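Pombridge Household Handling Project
Progress update to Walinley, June

From: Leif Halvorsen
Sent in a rush before the 4 pm cutoff, numbers are final, wording isn't.

Where we are

Demonstration collection on the towel tasks is going again after the slow spring. Target for this phase is 3,000 usable demonstrations by hand. Not there yet, but the daily rate is where we said it should be, and the reject pile is smaller. Best single day so far was 58 accepted takes, one operator, one table. That was the pick-and-place into the basin, the easy one. Folding is still much slower.

Second site (Bloxham) started this month. They have the tables up and both operators trained. Their first batch came over with the wrong task labels on it, we fixed that at our end, no data lost. Have asked them to use the same task names as us from now on, list attached seperately.

What changed since the last report

- Moved most of the collection from remote control to the hand-held gripper. Remote control is kept for the arm-only tasks (drawer, lid) and for checking. You had asked about this in the spring review. Short answer: operators are faster by hand, complain less, and the motions look more natural. Downside is that people do things by hand that the arm can't follow, big wrist turns mostly. We now throw those out at review.
- Task sheet rewritten. One page. Start position, end position, what counts as a fail. The old one was 5 pages and no one read past the first.
- Operators now do 2 practice runs before each block. Those don't get counted.
- Nellik controller update installed. Remote sessions no longer freeze when the operator puts the handset down. Had been losing takes to that since winter.

Towel tasks in detail

Three versions running.

Towel into basin. Folded towel starts on the table next to the basin, operator grips it, lifts over the rim, lowers, opens fingers. Take ends when the gripper is clear of the rim. Basin is turned between takes, sometimes lengthwise to the operator, sometimes across, and the towel swaps sides. We want the variation, earlier set had everything in the same spot and the policy learned the spot.

Towel out of basin. Same thing backwards. Harder than it sounds. The fingers come in at an angle and catch the side wall, then the whole basin slides. Operators have learned to go in closer to the middle. We keep the slides as long as the towel comes out, flagged.

Fold and stack. Two-handed, behind plan. Bloxham is taking half of it from next month.

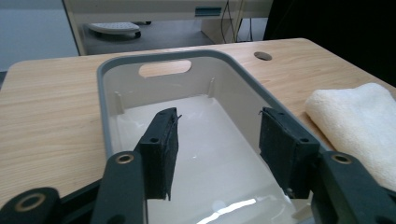
Hand-held gripper reaching into the basin, fingers open, folded towel on the table to the right.

Finger pads

Still the part that costs us the most time. Smooth pads slid on terry cloth, so we're on the rough textured ones everywhere, much better hold. But the edges fray. Have told operators to trim loose bits at the start of a block and swap the pair when the face starts lifting. Budget line for pads will run over, small money, will show it in the next cost sheet. Looking at a molded pad from a different supplier, samples not here yet.

Review and training

Review backlog is down but not gone. One reviewer out for most of the month. I have been doing evenings. Main reject reasons, in order: hand leaves the tracking area, wrist turn the arm can't copy, towel dropped and picked up again in the same take. That last one I'd like to keep as its own set, recovery motions are useful and we have almost none. Would need a word from you as it isnt in the agreed task list.

First training run on the basin task is done. Arm at Pombridge gets the towel in when it starts neatly folded and near the basin. Falls over when the towel is crumpled, it grabs one layer and drags the rest. No numbers in this report on purpose, the test was short and we changed the camera height halfway. Proper evaluation comes with the next one.

Problems / risks

- Fold and stack, as above. If Bloxham doesn't pick up speed we either cut the target or move an operator over from basin.
- Lighting. Glare off the inside of the basin late in the morning. Blinds ordered. Not rejecting takes for it at the moment.
- Operator hours. Gripper is heavy on the wrist after a long block, two people mentioned it. Blocks shortened, rotation started. Hits the daily count a little.

Next

Finish towel out of basin. Get the crumpled towel starts going, these are the ones the arm needs. Evaluation on a fixed setup, camera bolted down this time. Site visit to Bloxham. Pads.

Needed from Walinley

Yes or no on the recovery set. Release of the second payment, invoice went in already. And a contact for the data transfer, the old adress bounces.

Leif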